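16 June 2023
Dye notebook, Skuditgate workshop

Picked up again with the madder this morning, after leaving it alone since April. I had half persuaded myself that the spring batches were a fluke, and I wanted to go through the whole recipe slowly with the windows open and nothing else on the stove. Orhun Bozkurt came by early with the new sack of root from Bayram and stayed longer than he meant to, and I was glad of the company (and of the second pair of hands for the big pot).

The Bayram root is ground finer than the last lot, almost like cocoa, and it smells sweeter. I soaked it overnight in rainwater from the barrel, then brought it up very gently. Orhun likes to go hotter than I do and we had our usual argument, which he lost, it being my pot. Past a certain point the browns start coming out of the root and you can't coax them back in. I kept the lid half on and stirred every time I thought of it, probably more often than it needed.

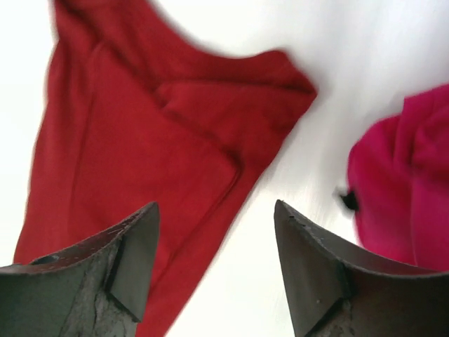 Deep red cloth on the white surface.

Alum was 16 grams to each 100 of dry cloth, same as the old card says. I went back and forth about adding chalk, because the water at Mileck, where I learned all this, was so hard that we never had to think about it. Ours is soft, and my first reds here were a sad sort of peach. A pinch of chalk in the madder bath cured that in April, so in it went again. I really must write down the weight of the pinch! Orhun has offered to lend me his little scale, and I've said yes this time.

Three swatches went in for the comparison: plain cotton, the cotton with a tannin soak first, and the linen end from the Hedovik roll. Each one has a knotted thread in the corner (one knot, two knots, three knots) so they can't be muddled after washing the way the last ones were. 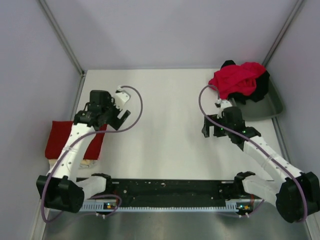 The linen drank up the water far more slowly than the cotton did, and I had to keep pushing it under with the spoon. I suspect I didn't scour it long enough. It still had that slightly waxy feel between the fingers, and next time it gets a proper long boil with soda before it goes anywhere near the alum. Orhun says the Hedovik linen is always like that and that he scours his twice.

We left everything in the bath for 8 hours, turning it now and then, and had lunch out on the step.

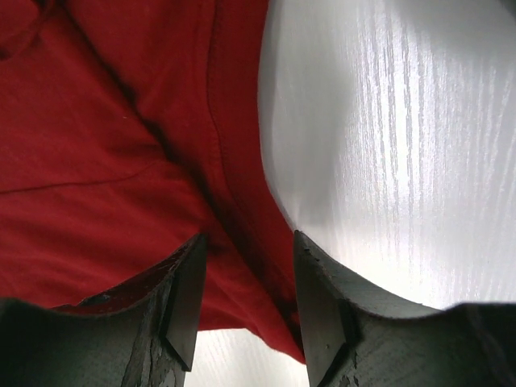
Washing test still to do on all of the swatches. I want to use the plain soap and cool water, then cut each piece in half and tape one half in the south window, with the other in the drawer. Remember to label the drawer halves as well. Also to do: strain the bath and keep it in the covered bucket for a second, paler round, ask Bayram whether the next sack can be ground a little coarser, and return Orhun's good sieve, which has been hanging on my hook since April.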